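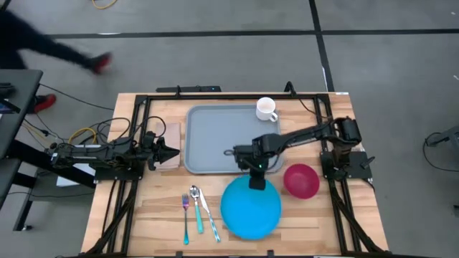
Anežka Čierny thinks I baby the arms, and she told me so in the comments on my last post: tighten the screws when something rattles, leave them alone the rest of the time, life is short. I've been chewing on that all week, and I still think she's wrong (sorry, Anežka!).

Take the table-setting cell. Two servo arms, one on each side of a black aluminum frame, reaching in over a wood tabletop with a tray, a plate and a fork, spoon and knife. It looks like a toy next to the big stuff at Irkov, and I think that's why people treat it like one. But a small arm hanging off a rail has all its weight pulling on one clamp, and clamps creep. You won't hear a rattle. You'll get a gripper that closes a hair to the left of the fork, and then somebody spends an afternoon blaming the software.

So I check the base mounts every 30 hours of running, with a hex key and a paint-pen line across each joint. If the line has split, I know. Then I move each arm by hand, power off, elbow all the way up and all the way down, and watch the cables. That's the part I'd fight for. The loops along the upper arm need slack, but not so much that they sag into whatever is on the table, and I've redone mine more times than I want to admit. Michalík's setup sheet gives cables one line. One!

The home position I do last, always after the clamps. I used to do it first, and wow, what a waste of a morning.

Anežka also says that by 4000 cycles the servos are tired anyway and you should just swap them. Maybe on her cell at Jekholm, where there's a drawer full of spares. I have two, and one of them clicks.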